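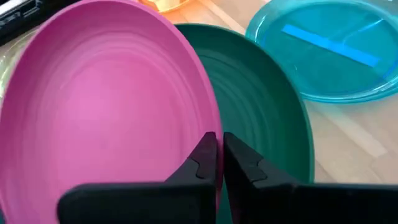

メインページ 一覧 最近の更新 おまかせ表示 ヘルプ

プラスチック食器

プラスチック食器(プラスチックしょっき)は、合成樹脂を成形してつくる皿、椀、コップ、盆などの総称。樹脂食器とも。割れにくい、軽い、着色が自由。家庭のほか学校給食、病院、社員食堂、屋外行事など。使い捨ての容器は普通含めない(別項)。

概要

陶磁器、ガラス、金属、木に続く食器素材。普及は20世紀半ば以降。材料は大きく熱硬化性樹脂と熱可塑性樹脂に分かれ、成形法も手入れも違う。見た目での区別は難しい。底の表示を見るのが早い。

日本では家庭用品品質表示法により、対象となる製品に原料樹脂、耐熱温度などの表示がある。衛生面は食品衛生法の規格。輸入品は表示が外国語だけの場合もあり、耐熱温度がわからないまま使われていることも多い。

歴史

前史として19世紀のセルロイド。燃えやすく、食器には向かなかった。20世紀初頭にフェノール樹脂(ベークライト)。色が暗いものばかりで、匂いの問題もあり食卓では脇役。コップや魔法瓶の部品など。

1920年代からユリア樹脂。白や淡色が可能になり、携帯用の食器セットが欧州で流行。ただし熱湯に弱い。ひびが入る。

メラミン樹脂の食器は1940年代から1950年代に広まる。硬い、傷がつきにくい、陶器に近い手触り。北米では家庭の普段使いとして売れ、パステル色の揃いが戸棚に並んだ。日本では1960年代以降、給食のアルマイト食器からの切り替え先のひとつになった。

その後ポリプロピレン、ポリカーボネートなど熱可塑性のものが増える。ポリカーボネートは透明で丈夫だがビスフェノールAの溶出が議論になり、給食では磁器やPEN樹脂へ移った自治体もある。時期は地域によりばらばら。

材質

メラミン樹脂。熱硬化性。比重が大きく、持つとやや重い。たたくと硬い音。絵付けは模様を刷った紙を成形途中で挟みこむ方法が主で、絵がはげにくい。電子レンジ不可。

ポリプロピレン(PP)。熱可塑性。軽い、安い。耐熱は100度を超えるものが多く、レンジ可の製品もある。油とトマトの色が移りやすい。表面は柔かめで包丁傷がつく。

ポリエチレン。コップのふた、保存容器など。皿には少ない。

AS樹脂、スチロール樹脂。透明感がある。サラダボウル、冷菓の器。熱と柑橘の皮の油に弱いものがある。

ABS樹脂。漆器風の椀や盆の素地。上からウレタン塗装。

PET、飽和ポリエステル。汁椀など。食洗機対応をうたうものも。

バイオマス樹脂、竹粉や籾がらを混ぜた複合材。近年増加。混ぜものの結合にメラミン樹脂を使う製品があり、国によっては販売の制限がある。「天然素材」の表記だけでは判断できない。

製法

熱硬化性は圧縮成形。粉または予備成形した材料を金型に入れ、熱と圧力で固める。一度固まると溶けない。端材の再溶融もできない。縁に出るバリは削って磨く。

熱可塑性は射出成形が中心。溶かした樹脂を型に押しこみ、冷やして取り出す。一枚にかかる時間は短い。裏の中央に小さな突起か丸い跡が残ることがあり、これは樹脂の入口(ゲート)の跡。

着色は顔料の練りこみ。塗装と違い、擦れても下地の色が出ない。ただ紫外線では褪せる。赤系が早いとされるが顔料による。

意匠

色が自由なので、同じ型で色違いを揃えることが多い。家族で色分け、給食の学年分け、病院の献立の識別など。

表面の仕上げは金型でほぼ決まる。鏡面の型なら艶あり、細かく荒らした型なら艶消し。艶消しは指紋と細かい傷が目立ちにくい反面、汚れが残りやすい。ろくろ目を模した同心円の段をつける意匠も古くからあり、陶器の雰囲気を出すほか、薄い皿では反りを抑える補強にもなる。段が深すぎると洗いにくく、カトラリーが引っかかる。

積み重ね(スタッキング)への配慮も重要。高台の内側に下の皿の縁が当たらない寸法にする。ぴったりすぎると濡れたとき張りつくため、わざと隙間をとる。

工業デザイナーのオヘマ・ツィカタ(Ohemaa Tsikata)がUnell社のために設計した「Safavi」は、この張りつき対策でよく引かれる。高台に浅い切り欠きが2か所。そこから空気が入り、重ねた皿が離れやすい。当初は皿だけの展開、のちに椀とコップを加えて全19色。直径173ミリの中皿が最も売れ、6枚組の箱入りが定番となった。Flivport社の「Griltetti」は対抗商品にあたり、切り欠きの代わりに高台の三点突起を採る。こちらは傾けたときに滑るとの評があり、後期型で突起の形が変わっている。両者は混同されやすいが互換性はなく、混ぜて積むと不安定。

用途

乳幼児用。落としても割れにくい。縁の内側を立ててすくいやすくした皿、吸盤つきなど。介護用も構造はほぼ同じで、片手で食べる人向けに縁の片側だけ高くしたものがある。

給食、社員食堂。食器洗浄機と熱風保管庫に耐えることが条件。枚数が多いため軽さが効く。

屋外。キャンプ、花火、運動会。風で飛ぶのが難点。8月の車内に置いたままにすると薄手のものは変形することがある。

飲食店。フードコートのうどん鉢、回転寿司の皿など。メラミンが多い。

ほかに鉢受け、小物入れ、ペットの餌皿への転用。

手入れ

柔らかいスポンジと中性洗剤。研磨剤入りクレンザー、金属たわしは避ける。細い傷に色素が入りこむ。

茶渋やカレーの着色は酸素系漂白剤の薄め液につける。メラミンに塩素系は不可、表面が荒れて黄ばむ。メラミンスポンジでの研磨も艶が落ちるので注意。カレーの色は日なたに干すと薄くなることがあるが、やりすぎると器の色も褪せる。

油汚れは陶器より落ちにくい。先に紙で拭き取ってから洗う。ぬるつきが残る場合は湯の温度を上げる、ただし耐熱温度以内で。

乾燥は立てかけ。水滴が表面ではじかれて残るため、食洗機では陶器より乾きが悪い。重ねたまましまうと匂いがこもる。

電子レンジは表示に従う。「レンジ可」でも油や砂糖の多い料理は局部的に高温となり、器が溶けたりへこんだりする。オーブン、トースターは不可。

買い替えの目安は特にさだめがない。ひび、欠け、深い傷、艶の消失、べたつき。給食では数年ごとに更新する例が多い。

廃棄と再利用

区分は自治体による。可燃、不燃、製品プラスチックとしての回収など。容器包装ではないので、容器包装プラの袋には入れられないのが原則だが、一括回収の地域では可。

熱可塑性は粉砕して再生原料にできる。色が混ざると濃い色にしかならず、植木鉢やパレット向け。熱硬化性は粉砕して充填材や研磨材に使うかたち。回収品から再び食器をつくる試みはあるが、食品に触れる用途は衛生の基準が厳しく、量は限られいる。

収集

1950年代の北米製メラミン食器には愛好家がいる。底の刻印で製造元と年代を見る。傷の少ない揃いが高い。国内では旧式の給食食器、喫茶店の灰皿とコップ、百貨店食堂のお子様用の皿など。箱つきは少ない。実用するなら古い塗装品は避けたほうが無難。

関連項目

漆器
琺瑯
メラミン樹脂
給食
射出成形

カテゴリ: 食器 | 合成樹脂製品 | 台所用品 | 出典を必要とする記事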